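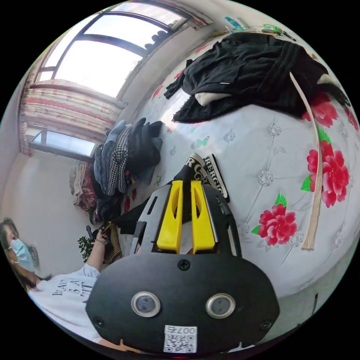
What temperature should dark knitwear be washed at?

Wash at 30 degrees unless the care label gives a lower figure. At 40 the dye loss is greater and elastane ages faster. Use a liquid detergent without bleach.

Should items be turned inside out?

Turn them before loading. Most surface wear comes from rubbing against zips and the drum, and the inner face takes it instead.
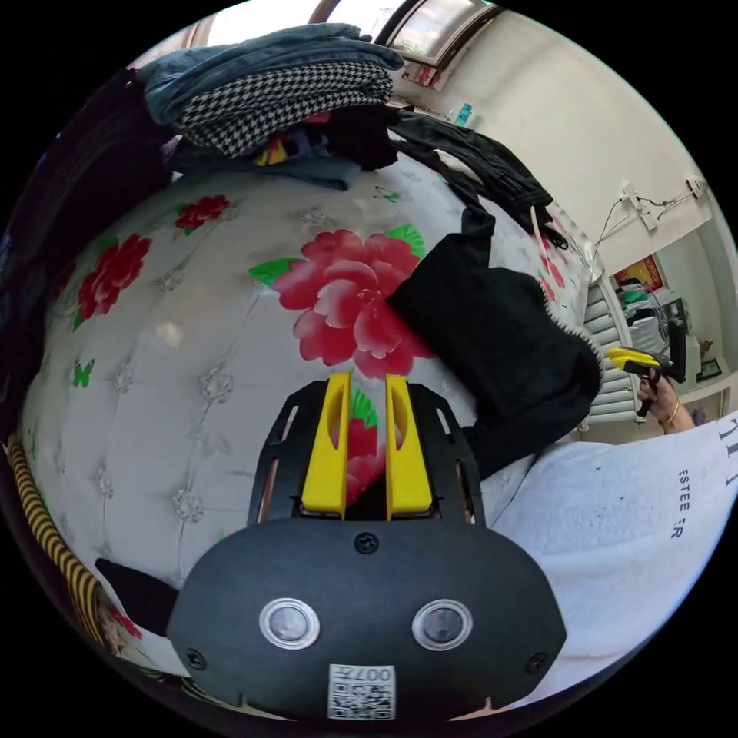

The same applies to printed bed linen. Close any buttons first so that small items do not collect inside.

1,704 shares
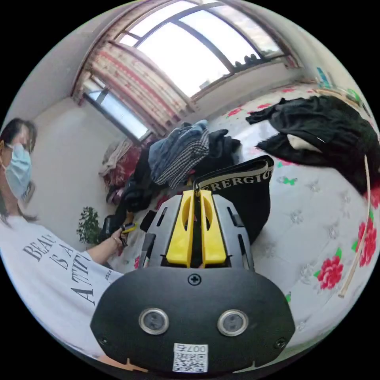 Reading time: 2 min

Why does a waistband go slack before the fabric wears out?

Heat breaks down the rubber or elastane core. Tumble drying is the usual cause; fabric softener adds to it. Ludger Grube's drying notes for Steinbach cover replacement elastic.

How should knitted items be dried?

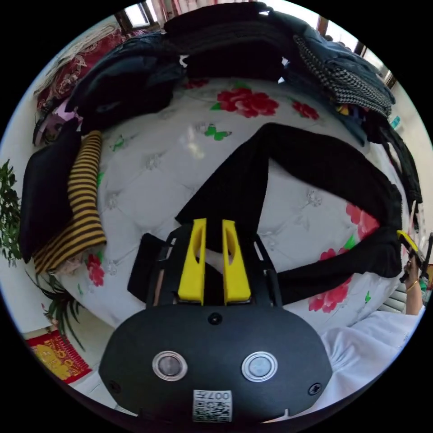
Wet knit stretches under its own weight, so pegging by the hem is not advised. Dry it on a flat rack out of direct sun. Once dry, lay the piece out at full length before folding; a bed is long enough for most legwear, as with the black knitted garment shown. Fold once lengthways, then in thirds.

Last revised 3/31/23 by Afaf Yammine

We use cookies to improve this site. Accept | Manage settings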